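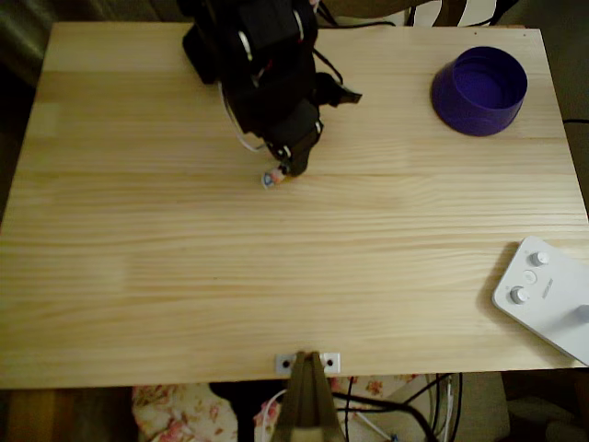

Page 2

Nedbridge Tenants Question Dritport's Claims on Heating Bills

NEDBRIDGE, Friday, January 26, 2018 - The Nedbridge Tenants' League wants proof that the Dritport thermostat cuts heating bills as its maker says. Dritport's sales sheet promises savings of almost $100 a winter, yet it never says which homes were tested or how cold it was.

"A mild November will lower anyone's bill," said league chair Alfie Tunstall. "We asked for the readings and got a brochure."

The league is asking landlords to hold off on orders until the test figures are released. A city plan would put the device in 1630 apartments - at the renters' expense, through a monthly fee.

Press contact: Jianguo Meng, Nedbridge Tenants' League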